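Tool Wall and Pegboard Check, Perkham Workshop
Used for the shared wall boards. Comments from the last round are kept under each item.

Round started 1735, before evening hand-back. Wall boards only. Drawers and the chop saw have their own sheets.

1. Board fixing
Push on each corner with an open hand. No rattle, no movement against the rail.
Result: OK
Comment: Lower rail screws retightened in April and still firm. Check again next round.

2. Panel face
Look for bent edges, torn holes and sharp spots. Run a gloved finger along the bottom edge.
Result: OK
Comment: Metal panel, so wipe with a dry cloth. The cleaner from Guvden left streaks on the other board and should stay off this one.

3. Hooks
Each hook sits flat with its disc against the panel. Wire arm points out and curves up. Pull down gently on every hook, used or not.
Result: OK
Comment: An empty hook stays where it is unless the layout sheet says otherwise. Spare hooks go in the Kodow tin, and the tin goes back on the shelf.

4. Paint roller
Hang by the slot in the end of the handle. Cover must be clean and dry before it goes up. Check the handle for cracks where it bends toward the cover.
Result: OK
Comment: White foam cover, yellow handle. Press the foam with a thumb. If it feels stiff, replace it. Do not hang the roller by the bend. 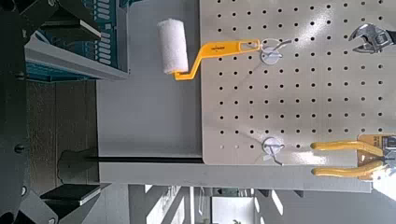 Does the foam cover have to come off the roller every time it is hung up?

Only after it has been used with paint. Take it off, rinse it, squeeze out the water and stand it on end until it is dry all the way through. A cover that has not been used can stay on the handle.

5. Adjustable wrench
Open and close the jaw through its full travel. Wipe off grit. One drop of oil on the adjusting screw if it drags.
Result: OK, oiled
Comment: Drags slightly near fully closed. Fine for use. Leave the jaw partly open when it goes back on the wall.

6. Pliers
Check grips for splits and make sure they do not slide on the handles. Open and close several times.
Result: HOLD
Comment: Yellow-handled pair still has its cardboard packaging on. Remove the card, wipe the head and add the pair to the tool list before anyone signs it out. Keep the card until the list has been updated.

7. Weight
Wall limit for this board is 40 pounds, spread out. No single hook takes more than 3 pounds.
Result: OK
Comment: Well under. Please do not hang the Purba clamp set here even for a short time. It belongs on the floor rack.

8. Spacing
Every tool lifts off with one hand without knocking the one beside it. Handles must not stick out into the walkway at hip height.
Result: OK
Comment: Keep the roller clear of anything oily. If the wrench has just been oiled, wipe it down before hanging.
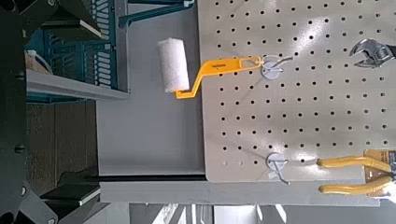
Guvden asked for the hooks to be pulled sideways as well as down, as the ones on their own board passed the downward pull and then came out when a tool was lifted off at an angle. They would also like the pliers item split in two, with one line for grips and one for the joint.

Sideways pull added to item 3 from the next round. Item 6 stays as one line for now, with the joint written in.

9. Floor and access
Nothing stacked under the board. A person can stand square to it and reach the top row without leaning over anything.
Result: OK
Comment: Step stool goes back behind the door after use.

10. Labels and layout sheet
Layout sheet matches the wall. Missing tools are marked as out, with the time.
Result: ACTION
Comment: Sheet is one version behind. Print the new one and throw the old one away.

Open actions
Pliers: remove card, add to tool list.
Layout sheet: replace.
Hooks: sideways pull at next round.

Completed sheet goes in the green folder by the sign-out desk.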